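Fiadzo kitchen chores, simulated set
README

What this is

Recordings of a simulated arm and gripper trying everyday kitchen jobs. We put the set together to get a plain answer to a plain question: can a machine do the chores yet? For most of them, not well enough to leave it alone.

Contents

1150 episodes in total, of which 824 are marked complete. Another 213 were stopped by the time limit and the rest ended in a fault. Each episode has a task line, joint positions, gripper state and rendered views. The renders come from Tornov, and the task lists were written by hand.

Chores covered
- clearing a worktop
- moving items to and from the sink
- turning hob knobs
- opening and shutting lower cupboards

Wiping is left out. The simulator has no proper model of water or grease - a wiped surface would tell you nothing.

Views

Rendered in the same kitchen:

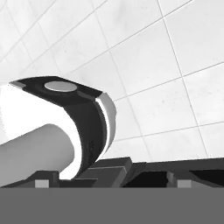
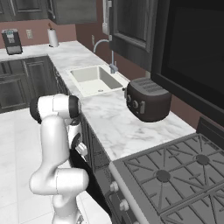

Mansa Osei wrote after the December release that a finished episode is a low bar, as a person at home would also mind how long it took and whether the cupboard door got knocked on the way. Osei would like a second label for jobs done well enough to keep.

We agree, and have started on it. So far 161 episodes carry the extra label, in the column "keep". A blank means the episode hasn't been looked at. Please don't read it as a no.

Known problems
- Knob tasks are scored on angle only, so a knob turned too hard still passes.
- Contact forces on cupboard doors are too soft in the older files.
- Nothing here has been checked against a real arm.

Use

Free for research and teaching. If you report a success rate, say which label you used.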